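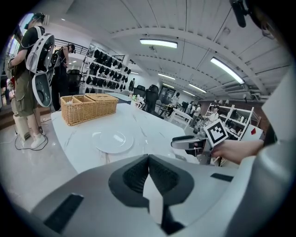 At the table, Gosselin Hall, Turkmont.

Wanted: 40 people who don't read the instructions

Bendum is a small office that rewrites official letters so that the people who get them can tell what they are being asked to do. You would think this was a solved problem. We invite you to dig out the last thing your water company sent you.

We are looking for 40 adults to read letters, forms and notices and tell us where they gave up. If you have ever put an envelope behind the toaster and hoped it would sort itself out, you have the background we need.

What you will be doing

You come to Gosselin Hall for one evening session. We give you a letter. You read it, or read as much of it as you normally would, and then you tell a member of our staff what you think it wants, when it wants it by, and whether you would call the number at the bottom. Then you get another letter. Some of them are originals and some are our rewrites, and we won't tell you which. A few people in past rounds have liked the original better. We wrote this down and were brave about it.

This round covers parking permits, school meal accounts, a change to trash collection, and a notice about a dental plan that three of our own staff read as saying three different things. There is also a form. The form has a Part B that must be filled in only if you skipped Part A, and Part A does not mention that it can be skipped.

Who we want

Anyone 18 or over who gets mail. You don't need a degree, a tidy desk or any opinion about semicolons. We would especially like to hear from people who read English as a second or third language, people who need large print, people who handle the paperwork for a parent, and people who have recently moved and are therefore getting everybody's letters including their own.

Who we don't want, with affection

Lawyers, copy editors, retired teachers of English, and anyone who has written to a newspaper about an apostrophe. You are good company, but you finish the letter. We need people who stop at the second paragraph.

If you took part in the last round, please sit this one out. You know what we are up to now and it shows.

Time and money

Sessions run from 6:30 p.m. to 8:30 p.m. with a break in the middle. You'll be paid $100 for the evening, by check or prepaid card, before you leave the building. There is no form to fill in for the payment. We fought for this.

Tea, coffee and sandwiches are provided. The Number 11 bus stops across from the hall, and there is a parking lot behind it, entered from Skerkar Street. Ignore the sign saying the lot is closed for resurfacing. It was resurfaced long ago and the sign has simply stayed on. The front door is level, the restrooms are on the same floor, and if you use a screen reader we can send the letters to your own device on the night.

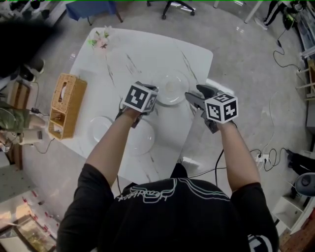 Birger Öberg wrote to us after the January round to say that he had enjoyed himself, that the sandwiches were on the dry side, and that he still had no idea whether he was supposed to renew his permit. "I read your version and I read theirs," he went on. "Theirs frightened me and yours was very friendly, but neither one had the date in it." We checked. He was right on both counts, and the date is now in the first line. The sandwiches are coming from a different place.

What we do with what you say

We take notes. We don't record your voice, and we don't use your name unless you tell us we can. Your comments go to the writers with a number at the top of the page. Nothing you say will be sent to whoever wrote the letter in the first place, so please don't hold back. One participant drew a small gravestone next to paragraph four, and the paragraph was taken out.

You are free to leave at any point and you'll still get the full payment. Leaving early because a letter was too boring to finish counts as a result.

How to apply

Call or email the office, or drop a note through the slot at Gosselin Hall. Tell us your name, the best way to reach you, which hours you can't do, and the last official letter you failed to understand. Two sentences is plenty. Last time we had around 400 replies, and the longest came with footnotes, so its author is now on the list in the section above.

We'll answer everyone, yes or no, in a letter of no more than one page. If you can't make sense of it, call us and we will put you down for the next available session.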